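Work and Automation, Unit 6: The Shared Kitchen at Mevden
Course handout prepared by Araba Quartey, revised 3 Sep 2024

This unit considers what happens to a job when part of it is assigned to a robot arm. The case is the staff kitchen at Mevden, a residential care provider where 13 kitchen employees prepare meals and snack trays for around 400 residents. Before any equipment was ordered, the company rehearsed the work in simulation with its contractor, Cleveck.

The tasks chosen were small ones: picking up packaged food, placing it on or near the counter, and working beside an open drawer. Kitchen staff had described these as tiring but easy. Students should note that "easy" was the employees' word for work they had done for years. It was later used in planning documents as though it described the task itself. 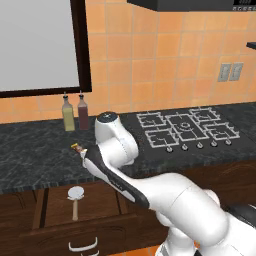
The first effect on employees was a change in how the room had to be kept. Tassanee Phromma, the morning lead, had always allowed each cook to arrange the counter as he or she preferred. The draft procedure required fixed places for bottles, utensils and wrapped items, and it stated which drawers could be left open during a shift. Several cooks regarded this as a loss of judgment. Others, mostly newer staff, said that fixed places made the kitchen easier to learn.

The second effect concerned responsibility. Under the old job description, a cook answered for the tray. Under the draft, a cook would also watch the arm, stop it when necessary and record the stop. Chalerm Ongart, who represented the staff in the review, asked that this duty be named and paid. Management agreed to name it. The question of pay was held over until January.

For discussion, read the draft procedure with Section 2 of the course reader. Identify one duty that was removed, one that was added and one that was moved to another person. Written responses should refer to the job descriptions directly.

Related items
Unit 5: Scheduling Software at Draneck
Unit 7: Retraining and Seniority
Reading Guide: The Kowalchuk Warehouse Interviews
Guest Lecture Notes: Rungnapa Rungrueang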